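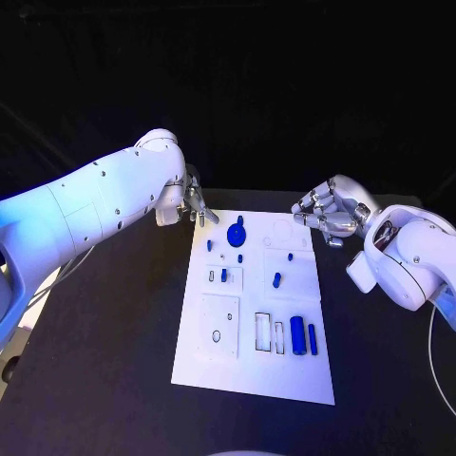 4.2 Hand and controller comparison on the peg board

The second set of trials used the bimanual station with a multi-fingered hand on each arm. The work surface and backdrop were kept dark so that the blue parts and white board could be separated by a plain colour threshold. The board carries raised plates, outlined holes and slots, and blue pegs and cylinders of several sizes, together with a round disc that has a small projection on its upper edge.

Two controllers were compared. The first, Setik, closes the fingers along a fixed path once the wrist is in position. The second, Trallurlow, adjusts each finger separately from the joint current and was tuned by Hájek and Shabalala on the same hands. Each controller was given 50 attempts, for a total of 100, and the part layout was reset by hand from a printed template between attempts. The camera, arm speed limits and approach heights were left unchanged.

An attempt was scored as a success when the part was lifted clear of the board and held for 2 seconds. Contact with a neighbouring part was logged but did not end the attempt. Trials in which the wrist stopped short of its target were repeated, as they say nothing about the grasp itself.

The small upright pegs were the hardest parts for both controllers. A peg on a raised plate leaves little room below the fingertips, and a low approach brings the fingers into contact with the plate before they close. Figure 6 shows the left hand at such a peg, with the fingertips just above it and the right hand held over the other side of the board.

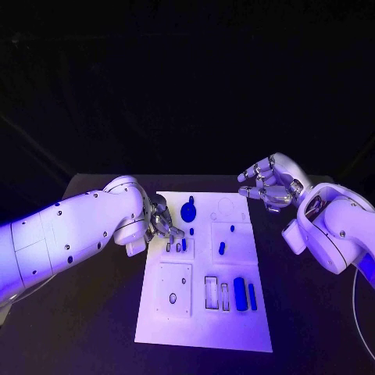

Figure 6. Left hand above the small upright peg on the slotted block; right hand raised over the upper-right region of the board.

Setik failed on 21 attempts, most of them on small pegs. The usual fault was early thumb contact, which tipped the peg before the index finger arrived. Trallurlow reduced this fault but took longer to settle, and on the thick cylinder — where the fixed path was already adequate — the extra time brought no gain. We also saw drift in the finger current readings over long sessions, and re-zeroed the hands after every block of trials. The effect of this drift on the Lemmont wrist is treated separately in Section 4.3.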